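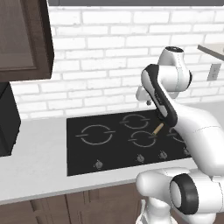
Nelta opens kitchen simulation kit to small labs

Nelta has put its kitchen simulation package, Flaklow, on general sale after a trial period that began in March. The package lets developers rehearse cooking and tidying tasks with a simulated robot arm before trying them on hardware.

The stock kitchen has a white brick wall, dark wooden cabinets and a black cooktop with control knobs along its front edge. In one of the tasks supplied, the arm holds a wooden-handled utensil over the cooktop. Buyers can change the layout, swap in their own arm model and write new tasks.

Flaklow ships with 10 kitchens and 300 household objects. A license covers two workstations and includes seven months of updates. Extra seats are sold separately.

"Most of the requests we got during the trial were for stove tasks, so we did those first," said Fanni Borbély, product lead at Nelta. Drawers and sink tasks will follow in the next update.

Ngan-ling Su, an engineer at the robotics firm Jernska, used the trial version. She said setup was quick but that the manual needed more on contact settings for thin handles. Nelta said a revised manual is being written.

Orders are handled by Fekete, the company's distributor.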